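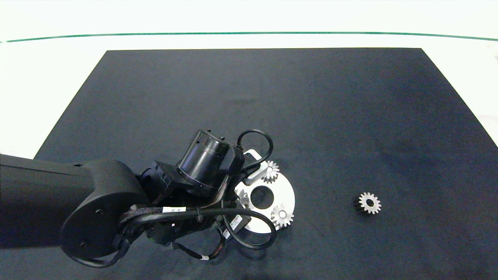 Figure 3. Dark mat on a white tabletop, with a thin green line crossing the table beyond it.

Print this page | E-mail this article
Home | Current issue | Past issues | Authors | Search

4. Does a dark work surface reduce eye strain?

The claim that a dark desk surface is easier on the eyes than a white one turns up in office supply catalogs, in workplace health leaflets, and in a fair number of papers that cite one another. We went looking for the evidence behind it and found less than we expected. Most of the sources lead back to a small set of studies on screen glare, which is a different problem. A screen gives off light. A desk only returns what falls on it, and how much of that reaches the eye depends on the lamp, the window, the height of the chair, and where the person happens to be looking.

The Firnholm survey is the one cited most often. It asked 100 office workers to rate their eye comfort at the end of the day, before and after their desks were covered with dark mats. Ratings went up. But the mats arrived in the same month that the overhead lights were replaced, and the report gives this one sentence in an appendix. There was no group that got the new lights and kept the bare desks. We do not see how the improvement can be credited to the mats, and the authors of later reviews should not have repeated it without comment.

The Detum trial is better. It kept the lighting fixed and rotated people through white, gray, and dark surfaces. Comfort scores were slightly higher on gray than on white, and dark did no better than gray. Reading speed did not change. The trial also asked people which surface they thought would be best before it began, and most of them chose dark. Since no one can be kept from seeing the color of the desk they are working at, we have to assume that some part of the comfort score is simply that expectation coming back.

There is a further difficulty that neither study takes up. Paper is white. A person reading a printed page on a dark surface has a sharp edge of contrast all the way around the page, and older lighting advice warned against exactly that arrangement. The newer advice recommends it, or at least sells it, and we could find no study that explains the change of mind. It may be that people now read less paper at their desks — a reasonable guess, but a guess.

Finish matters too, and is poorly reported. A glossy black desk can throw back a lamp more harshly than a dull white one. Of the sources we read, only the Detum trial says whether its surfaces were matte, and it gives no measurement. The Flitell product notes use the words "low reflection" throughout and never say low compared with what. Fakhoury sells its mats on a comfort scale of 1 to 100 and does not describe how the scale was made.

Our own view is modest. A very bright desk under a strong lamp is unpleasant, and covering it will probably help. So will moving the lamp. Whether dark is better than gray, or better than plain wood, has not been shown, and we would want a trial with fixed lighting and a stated finish before advising anyone to spend money on it.

Copyright held by the authors | Contact the editors | Back to top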